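Subject: Re: [skornport-makers] Anyone tried the Kesuvwood teardown kit?
From: Skoltent workshop

On a February morning the Neves repair group wrote:
> We get a lot of old office desktops in and we've been looking at
> the Kesuvwood kit, the one with the plate that holds all the bits
> you take out. Does it need their arms or will it go with what you
> have? And is it any good on older cases? The brochure only shows
> shiny new ones. We can't really spend much over 200 on the
> holding parts.

Hello all,

Yes, we've got one on trial at Skoltent, and I've been meaning to write it up for the list, so thanks for the nudge!

First question first: no, you don't need arms from Kesuvwood. What you get is the plate, a set of finger pads and a folder of sample programs. We run ours with 2 arms over a slotted aluminium bench and the plate went straight on to the rails. The programs were written with Universal Robots kit in mind, so if yours is something else you'll be doing some of the work again yourselves (I'd ask them before you pay, they do answer emails, though not quickly).

The plate is 3D-printed and grey, and it feels a bit plain for the money, but the pockets are well thought out. There's a square one for the processor, a long slot for a memory module and an upright holder for a hard drive. We've been using it with an old black tower laid on its side, which sounds very much like what you lot get in.
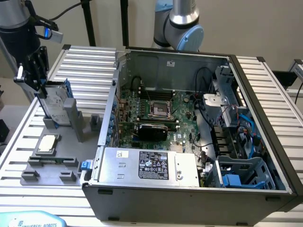 The hard drive in its holder on the plate, with the processor and memory module below and the open tower alongside.

Older cases are a mixed bag. The memory and the processor have been the easy part for us, once the retention lever is up. Drives are fine too if they come away on a tray. Cables are where it all slows down – the kit has nothing to say about SATA leads or power looms, and we still move those by hand before we set anything going. Same with the power supply. I'd hoped for at least a sample program for that and there isn't one.

The other grumble is setting the positions. You teach each pocket once with the pendant, fair enough, but every different case means teaching that side again from scratch. I've got 134 lines of notes on ours and they're only good for the one model. If your desktops all come from the same office you'll be laughing. If they come in ones and twos, I'd think hard.

On price, the plate and pads came to 200 for us before postage, so you'd be right on your limit. A spare plate is extra and I wouldn't bother, as they'll send you the drawing if you ask and you can print your own.

Would I buy it? For memory and processors, yes, I think so. For a whole machine start to finish, not yet. You're welcome to come over and have a go on ours before we have to decide – bring one of your own towers, I'd like to see how it gets on with something different.

Cheers from Skoltent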